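June
Notes by Stamatia Raptis

Start with the table, before any talk of software. Cell 2 is a pair of arms on one rail frame, and most of the trouble we had in the first months came from the frame. The bolts under the mat work loose. We now check them every morning before power-up – it takes 11 minutes if the wrench is where it should be.
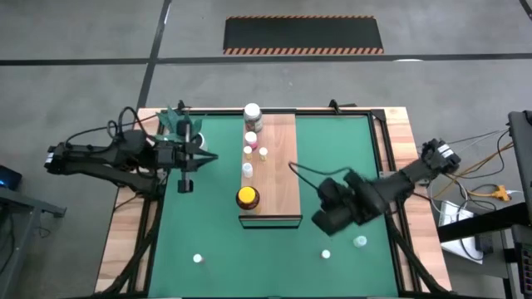 Cable routing is the next thing to go through. Each arm moves its own bundle all day, and the jacket wears where it rubs the joint. Otis Schumacher went through the log and found 1,661 cycles between the first scuff and the first dropped signal. We replace at 1,000. Point out how the bundles loop above the joints on the left arm, with slack in them, and how cables from both arms hang down beside the table legs. Pause here for questions about tie wraps. Answer: loose ones only, and never on the wrist.

Then the grippers. Wipe the fingers at the start of the shift with a dry cloth. Jullitz caps are smooth and any film on the pads shows up as slip. If one finger closes late, stop and re-zero both. Mei Montoya wrote the re-zero steps on a card, copies at the back of the room.

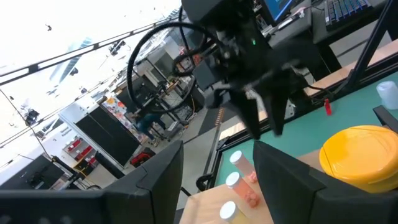
Re-zero means open to the stop, close on the gauge block, save, open again. Do it with the other arm parked. We skipped the parking step once and bent a finger housing, and Nguyen-Tran took 2 weeks to ship the part.

Last item is the wrist camera. Clean the lens, then run the check pattern. If the pattern fails, look at the bracket screws before touching the calibration file. Hand over to Paloma for the spares list.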